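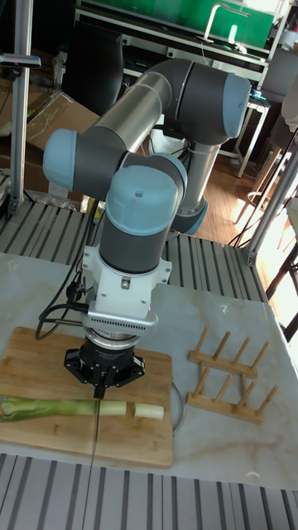 **Unit 2: Household Chores and the Limits of Current Machines**

Instructor: Cillian Carroll
Reading: course packet, the Gretis survey and the Katona notes

This unit asks how far a machine can be trusted with ordinary kitchen work. Students should separate three claims that are often run together: that a robot can perform a motion, that it can complete a task, and that it can do a chore.

## Definitions

- **Motion.** A single action, such as lowering a blade through a leek.
- **Task.** A series of motions with a result that can be checked — a stalk cut into pieces of even width.
- **Chore.** A task together with everything around it: washing the vegetable, clearing the board, and putting the plates back in the rack.

## Why cutting is difficult

A leek is layered, and its layers slide against one another under pressure. The green end behaves differently from the white end. A knife held in a gripper may also turn slightly when it meets resistance, so the position of the arm does not fully determine the position of the edge. Force sensing at the wrist helps, but it does not show whether the last layer has been cut through.

## Case for discussion: the Pistdale trials

The Pistdale group recorded 3,931 cutting attempts with its Talon controller. Of these, 683 needed a person to step in. The group counted an attempt as complete once the blade reached the board. Cut pieces still joined by a strand were not scored as failures.

## Preparation for Saturday

1. Propose a stricter definition of a completed cut.
2. State which interventions a household would accept, and how often.
3. Read page 23 of the packet and be ready to defend or reject its view that dish handling is closer to practical use than food preparation.

Written answers should not exceed one page.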